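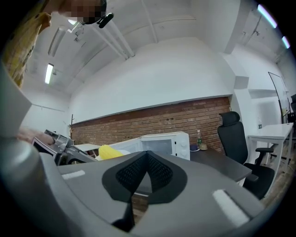

# Bildergalerie: Aufnahme von Demonstrationen im Projekt Nimis

*Arbeitsplatz Küchengeräte. Handgeführter Greifer in Grau, im Hintergrund die weiße Mikrowelle vor der Ziegelwand.*

Das Projekt Nimis untersucht, wie ein lernendes System alltägliche Handgriffe aus menschlichen Vorführungen übernehmen kann. Die Vorführungen werden mit handgeführten Greifern aufgezeichnet, an denen Kameras angebracht sind. Ein Roboterarm ist für die Aufzeichnung nicht erforderlich. Die vorführende Person führt den Greifer selbst, öffnet und schließt ihn und bewegt die Gegenstände im üblichen Arbeitstempo.

Die Aufnahmen entstehen am Standort Mekville. Fachlich verantwortlich ist Smaranda Pană, die Betreuung der Aufnahmeplätze obliegt Jacobus Nkuna. Die Auswertung erfolgt gemeinsam mit dem Partnerunternehmen Graltton, das auch die Trainingsläufe durchführt.

## Aufgabengruppe »Mikrowelle und Schwamm«

Die Aufgabengruppe umfasst das Öffnen der Gerätetür, das Einlegen und Entnehmen eines Schwamms sowie das Schließen der Tür. Jeder Teilschritt wird einzeln und zusätzlich als Bestandteil einer vollständigen Abfolge aufgezeichnet. Das Gerät bleibt während der gesamten Sitzung vom Stromnetz getrennt. Seine Stellung auf dem Tisch wird zwischen den Durchgängen verändert, desgleichen die Ausgangslage des Schwamms.

Für die Vorführenden gelten folgende Vorgaben:

- Die Aufzeichnung beginnt mit geöffnetem Greifer und endet mit geöffnetem Greifer.
- Die freie Hand bleibt außerhalb des Arbeitsbereichs.
- Ein misslungener Griff wird nicht wiederholt, sondern der Durchgang als fehlerhaft gekennzeichnet und neu begonnen.
- Möbel und Gegenstände im Hintergrund werden nicht eigens weggeräumt.

Die letzte Vorgabe geht auf einen Vorschlag von Marisol Arboleda zurück. In einer früheren Versuchsreihe waren sämtliche Plätze vor einer einheitlichen Stellwand eingerichtet worden; das damit trainierte Modell arbeitete in anderen Räumen unzuverlässig.

*Blick über den Greifer auf den geöffneten Garraum. Der gelbe Schwamm liegt auf dem runden weißen Drehteller.* 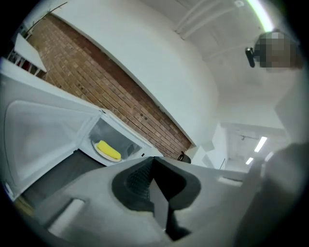 ## Umfang der Sammlung

Im Juli wurden 700 Durchgänge aufgenommen und geprüft. Die Sammlung gliedert sich in 12 Aufgabengruppen, an denen 31 Personen als Vorführende beteiligt sind. Für jede Aufgabengruppe ist ein Zielwert von 200 gültigen Durchgängen festgelegt. Fehlerhafte Durchgänge werden nicht auf den Zielwert angerechnet, bleiben jedoch im Archiv erhalten und stehen für Untersuchungen zur Fehlererkennung zur Verfügung.

Die Beteiligten werden vor der ersten Sitzung eingewiesen. Die Einweisung übernimmt Taras Bilyk; sie enthält einen Übungsteil, dessen Aufzeichnungen nicht in die Sammlung eingehen. Zwischen zwei Aufgabengruppen ist eine Pause vorgesehen.

## Prüfung und Aufbereitung

Sämtliche Durchgänge werden nach Sitzungsende von einer Person gesichtet, die an der Aufnahme nicht beteiligt war. Geprüft werden die Vollständigkeit der Bildfolge, die zeitliche Zuordnung der Greiferstellung und die Übereinstimmung mit der schriftlichen Aufgabenbeschreibung. Die Gesichter aller erfassten Personen werden vor der Weitergabe unkenntlich gemacht.

Für die Aufbereitung wird die im Haus entwickelte Software Ots eingesetzt. Sie zerlegt die Aufnahmen in Abschnitte und versieht diese mit einer vorläufigen Bezeichnung, die anschließend von Hand bestätigt oder berichtigt wird. Arūnas Toom pflegt das zugehörige Verzeichnis der Bezeichnungen. Änderungswünsche sind ihm schriftlich mitzuteilen und werden erst mit der jeweils nächsten Fassung wirksam.

## Hinweise zur Nutzung der Bilder

Die Bilder dieser Galerie sind der laufenden Sammlung entnommen. Die starke Krümmung gerader Linien ist durch das verwendete Weitwinkelobjektiv bedingt und wird auch in den Trainingsdaten nicht korrigiert. Eine Verwendung in Vorträgen und Veröffentlichungen ist unter Nennung des Projekts Nimis gestattet. Anfragen zum vollständigen Datenbestand richten Sie bitte an die Projektleitung in Mekville.

Stand der Seite: 16. August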